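Conesside Council Notices - README

Welcome, and thanks for taking a look! This is a collection of public notices, press releases and council statements put out by the town of Conesside, gathered into one folder of plain text files so that anybody who wants to read them, search them or count the words in them can do so without clicking through the town website one page at a time. I started it for my own use, during the long argument over the Londside bridge toll, when I wanted to check what the council had said the first time against what it was saying by then. It grew from there, as these things do.

Last updated November 15, 2018.

What you will find in the folder

There are more than 450 notices. Each one is a text file of its own, and there is a single spreadsheet called notices.csv that lists them all. The spreadsheet has these columns:

id - a short code, which matches the name of the text file
title - the headline exactly as the town printed it, capital letters and all
issued_by - the office or the councillor named at the top
place - Conesside, Londside or Plaststead, if the notice is tied to one of them, and blank if it isn't
topic - my own label (more on this further down)
quotes - yes or no, depending on whether a politician is quoted
replaced_by - the id of a later version, if the town put one out

The replaced_by column is the one I'm fondest of, and it was by far the most work. The town has a habit of reissuing a notice under the same headline with a sentence changed somewhere in the middle, and the older copy then quietly goes away. I have kept both wherever I managed to save both. If you only want the final wording, keep the rows where replaced_by is blank and you'll be all set.

Where the notices came from

Most were copied from the news page of the town website. The older ones came from paper copies kept in a binder at the Plaststead branch library, and I typed those in myself over a good many evenings, so please forgive the odd slip. Satish Kartha went over the typed ones a second time and caught a great deal, including one whole paragraph about parking permits that I had managed to skip. He also worked out the topic labels with me, and we did not always agree, but we stayed friends.

I left out job postings, meeting agendas and the weekly trash pickup reminders. I did keep the long run of notices about the Triantafyllou building, even the ones that say almost nothing, and I would encourage you to read them in a row some rainy afternoon. The council announced that the building would be sold, then that the sale was under study, then that a report on the study would be coming, and then that the report had been received. I have never seen the report itself, and if you have a copy I would dearly love to add it.

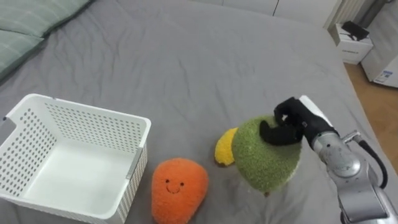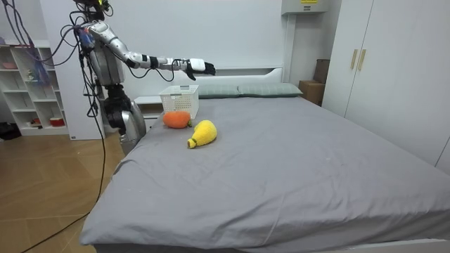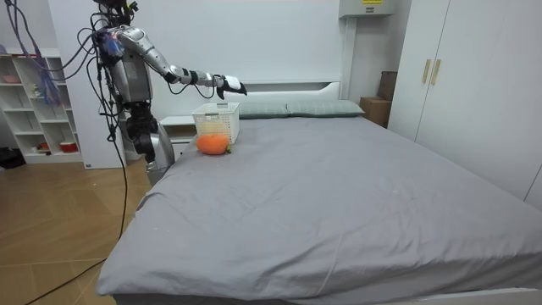
Bedroom, with the white basket on the bed.

How the topics were chosen

Every notice has one topic and only one, which I know is a little crude. The labels are roads, housing, money, parks, elections, buildings and other. When a notice was about two things at once (the town loves to mention a new playground in the last line of a tax notice) we went by whatever the headline was about. If the headline was no help, we went by the first full paragraph. "Other" is bigger than I'd like it to be.

The quotes column is simpler. It says yes if an elected person is quoted by name, even for half a sentence. Quotes from town staff don't count, and neither do those friendly lines that are credited to the council as a whole.

Things to watch out for

There are 3 gaps that I know of. The notices from one January are missing altogether, as the website was being moved to a new system that month and whatever was posted in the meantime did not come across. The Londside notices are thin before the ward lines were redrawn. And attachments are not included at all, so if a notice says "see the map attached," I'm afraid you will have to ask the town clerk for the map.

Please also keep in mind that these are the council's own words about itself. A notice saying that a road was finished early tells you that the council said so. I would not use this folder on its own to decide whether a promise was kept - you'd want the budget papers and the meeting minutes too, and ideally a walk down the road in question.

Dates inside the text files are left just as they were printed. In 2 of the files the printed date is plainly wrong, and I have put a note on the first line of each to say so. I didn't correct them, and I'd ask you not to either if you pass the files along.

Opening the files

The text files are saved as UTF-8 and should open in anything. The spreadsheet uses commas between columns, and any title with a comma in it is wrapped in quotation marks. If your program shows odd little symbols where the apostrophes ought to be, choose UTF-8 when you import the file and they should come right.

Using and sharing

You are welcome to use the spreadsheet and the topic labels for whatever you like, in class, in the newspaper or in an argument with your brother-in-law. A mention would be kind. The notices themselves were written by the town, so if you plan to reprint a lot of them, do check with the clerk's office first.

Fixes and additions

If you spot a mistake, open an issue and tell me the id of the notice and what it ought to say. A photo or scan of the original is a big help, particularly for the Plaststead binder. I look in most weeks, a bit less during election season, and I do read everything even when I'm slow to write back. Old paper notices are especially welcome, so if you have a drawer full of them please get in touch before you clear it out!

Kept by Judite Loureiro, with a great deal of help from Satish Kartha.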